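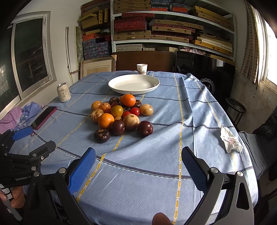

*Fruta y verdura mezcladas sobre la mesa, con la fuente blanca detrás.*

**Informe de avance, octubre**
Programa de alimentación compartida Sukell
Para: Refilwe Potgieter, fondo Zamidia
De: Intan Sinaga

Estimada Refilwe:

Le envío el avance del segundo periodo. En el informe anterior escribí que queríamos abrir 8 mesas de fruta en el barrio de Sitompul. Hoy están abiertas las 8, y la última empezó a finales de septiembre. En total participan 80 hogares, que era la meta para todo el año.

**Cómo trabajamos en la mesa**

La compra llega mezclada y se pone sobre el mantel sin ordenar: naranjas, patatas pequeñas, ciruelas, tomates cherry. Las personas del grupo miran cada pieza, la tocan, y deciden si es para comer pronto o si puede esperar. Lo que es para comer pronto va a la fuente ovalada. Lo demás se reparte en bolsas al final de la sesión.

En el primer periodo teníamos una caja para cada producto y el reparto era más rápido, pero la gente hablaba poco. Con todo junto en la mesa se tarda más -- casi siempre pasamos de la hora -- y sin embargo salen las preguntas que nos interesan: cómo se guarda una patata, por qué la fruta de la pasión es mejor cuando la piel ya está arrugada, qué se hace con un tomate demasiado blando.

**Compras**

El proveedor sigue siendo Triltutau. De las 16 entregas previstas recibimos 11 completas. Las otras llegaron con menos verdura de hoja, y por esta razón en varias sesiones hubo más cítricos y tomates de lo que estaba en el plan. El proveedor descontó la diferencia de la factura y con ese dinero compramos patatas en el mercado. Adjunto los recibos en un documento aparte.

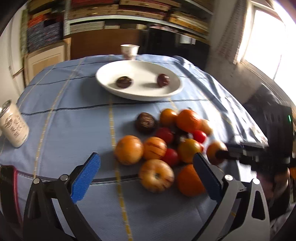

Selorm Ofori opina que la fuente se queda pequeña para lo que pedimos, y que convendría tener dos, una para la fruta y otra para los tomates, así no se aplastan unos debajo de las naranjas. También pide que la fruta de la pasión se abra en la mesa, con cuchara, porque muchas familias se la llevan a casa y después no la prueban.

Estoy de acuerdo con las dos cosas. La segunda fuente cabe en la partida de material y no necesita autorización. Para abrir la fruta durante la sesión hacen falta cuchillos y un lugar para lavarse las manos, y en dos de los locales todavía no lo tenemos resuelto. Afiq Jugah está preguntando a los propietarios.

**Próximo periodo**

- Comprar las fuentes que faltan.
- Acordar con Triltutau qué producto sustituye a la verdura de hoja cuando no hay.
- Terminar las fichas de conservación. Las de patata y naranja están listas; la de ciruela la revisa Sulastri Chin.

Le pido también una respuesta sobre el cambio de horario que propuse en mi último correo. Si es posible empezar a las cinco de la tarde, tengo que avisar a los grupos antes de noviembre.

Un saludo cordial,
Intan Sinaga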